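Workshop notebook, May, started writing at 7.40 with tea

Dye vat, batch 176

Right, the indigo. I left the big vat overnight under its lid and two old blankets and it's come up a lovely murky yellow-green with a coppery skin on top, so I'm calling it alive! Bláthnaid was sure we'd killed it last week when she stirred it too hard (she beat air into it like she was making a sponge, her words). I fed it a spoonful of fructose and a pinch of lime and left it alone.

Dipped three test strips of the Berkeck linen. First one came out streaky, my fault, I hadn't scoured it properly and there was still size in the cloth. The other two are good. Ten minutes under, then ten in the air, and I did that four times. The colour after the fourth dip is close to the Feris sample but a bit greyer - might be our water, might be me being fussy.

Wool next. Tamara Pylypenko wants 731 g of the two-ply for her blankets, in a mid blue, and she wants it even. Even is hard with wool! I'll wet the skeins out the night before and go in with weak dips, lots of them. Note to self: loosen the ties on the skeins, last time we got white bands wherever they were tight and she was very nice about it, which was worse.

Still to sort out:

Madder is down to the last jar. Ask Adeleke if they do it ground as well as whole, I can't face the coffee grinder again.

pH strips. We have the wrong range, whoever ordered them (me).

The rinsing corner needs a proper rack, everything ends up draped over whatever's nearest. 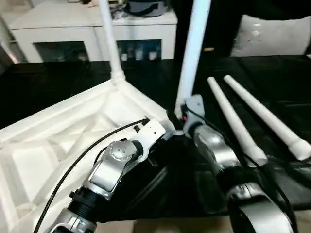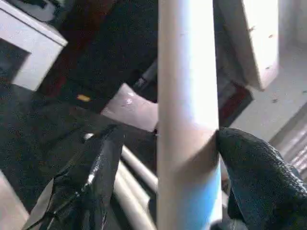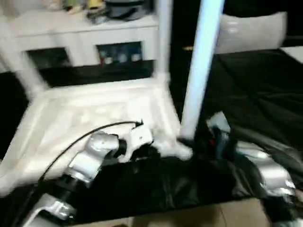 Weld, first go

Simmered the dried tops for an hour and let them sit. Smells like boiled cabbage and the whole building knows. Alum-mordanted silk took it straight away, a really sharp yellow. Bláthnaid wants to overdye half of it in the indigo for green, so I've kept back the longer piece and labelled it Cistora 3 in pencil. Don't use biro on the tags, it runs.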